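Virisari Releases Results of Camera and Controller Comparison for Two-Arm Home Robots

Sola controller tested in the Skirkari virtual home; trial logs and settings free to download

Virisari today released the results of a simulation study comparing camera placements and arm controllers for household robots. The study covered 1049 trials, all of them run in Skirkari, the company's virtual home. Of those, 251 ended without the gripper reaching its target pose. Virisari is publishing the logs for the failed trials along with the rest.

The work was done to answer a question that customers bring to the company before they buy hardware: whether a robot with two arms needs a camera on each wrist, or whether a single camera on the body is enough. A second question was whether the answer changes with the controller that drives the arms.

Two controllers were compared. Sola is Virisari's own controller and plans the motion of both arms together. The Takács controller, which many of the company's customers already run, plans each arm separately and checks for collisions afterward. Both were given the same robot model, the same joint limits and the same time allowance for each reach.
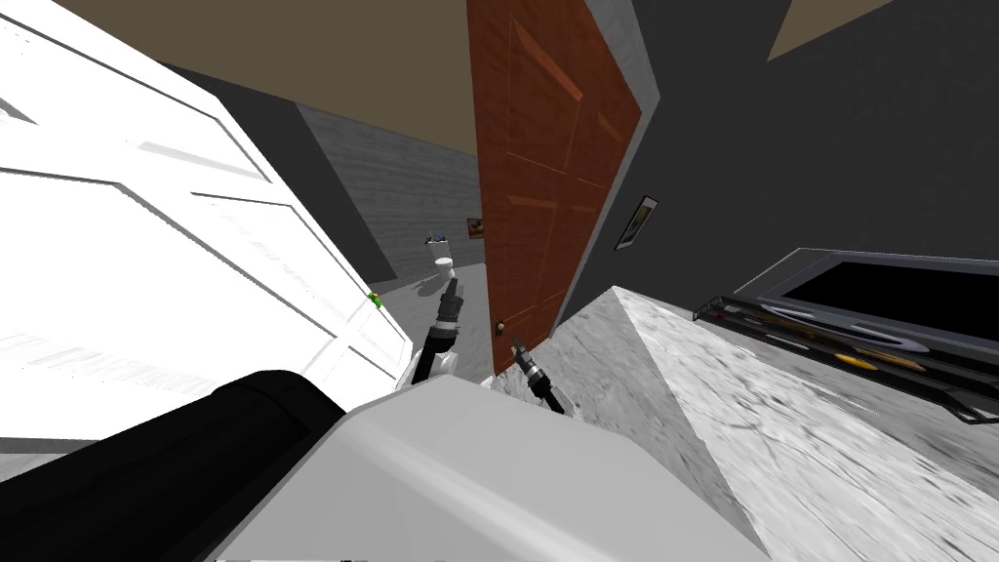
A body camera view in Skirkari, with both arms reaching forward and two doors ahead of the robot.

Each controller was run with three camera setups. The first used the body camera alone. The second used the wrist cameras alone. The third used all of them. Trials began from 25 starting positions spread through the home, among them several near doors, where the arms have less room and a large part of the camera image may be taken up by a door panel.

"Doors were where we learned the most," said Reshma Gumede, who led the study at Virisari. "The body camera gives you a long view through a doorway, and that helps the planner. It also puts the robot's own arms in the picture, and we wanted to know how much that costs you when the gripper is close to the thing it has to reach."

What the wrist cameras showed

The wrist camera setup was the simplest of the three to calibrate. The camera is fixed relative to the gripper, so the fingers stay at the same end of the image while the room moves behind them. The study team recorded a wrist image at the start and end of every reach and compared the position the controller reported with the position worked out from the image.
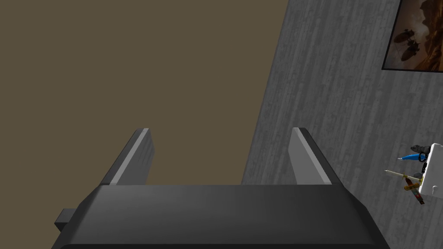
Lateral error was the main measure for this part of the study. It is the sideways distance between where the center of the gripper should be and where it is when the arm stops. Both controllers had more trouble with targets near the border of the wrist image than with targets between the fingers. Views such as the one shown were useful for checking this by eye: the fingers are open on an empty gap, while the white holder with its blue tool and long, thin, pale stick is at the right border and only partly in view. A controller working from that camera alone has an incomplete outline of the holder to plan with. Sola handled these cases by turning the wrist before moving forward. The Takács controller moved forward first and corrected later, which used more of the time allowance.

Small changes in wrist angle made a difference to the position estimate in both cases. Plain surfaces gave the estimator little to work with, and it drew mostly on textured walls and on objects with clear edges. Virisari has added a setting to Skirkari that lets users change the grain on wall surfaces so that they can repeat this part of the study under harder or easier conditions.

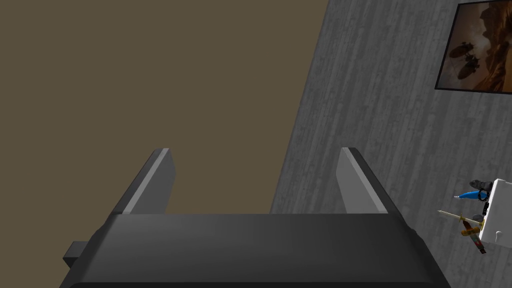 Main findings

With all cameras in use, both controllers reached the target pose more often than with either of the other setups. The gain was larger for the Takács controller than for Sola.

With the body camera alone, Sola did better in trials that started near a door. The Takács controller did slightly better in open floor areas, where the arms were unlikely to get in each other's way.

With the wrist cameras alone, the two controllers were close. Most failures in this group came from the arm running out of time. Collisions were a smaller share.

The study did not measure grip force, and no claims are made about how either controller performs on a physical robot. Lighting was held the same throughout. Virisari plans to repeat the doorway trials on hardware and will publish those results separately.

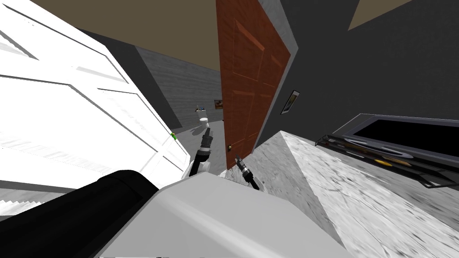 The two-arm robot model beside the marble countertop, seen from its body camera.

"People should not read this as a ranking," Gumede said. "If your robot works mainly at a counter with plenty of space, you may be fine with what you have. If it has to get its arms past a door, look at the doorway logs before you decide on cameras."

Availability

The trial logs, camera settings and starting positions can be downloaded from the Virisari website at no charge. Current Skirkari users will receive the wall texture setting in the July update. Sola is sold as a yearly license and includes access to the virtual home.

Virisari will hold an online question session on Saturday at 10 a.m. for customers who want to run the comparison with their own arm models. Registration is through the events page.

About Virisari

Virisari develops control software and simulation tools for service robots. Its products include the Sola arm controller and the Skirkari virtual home.

Media contact: Reshma Gumede, Virisari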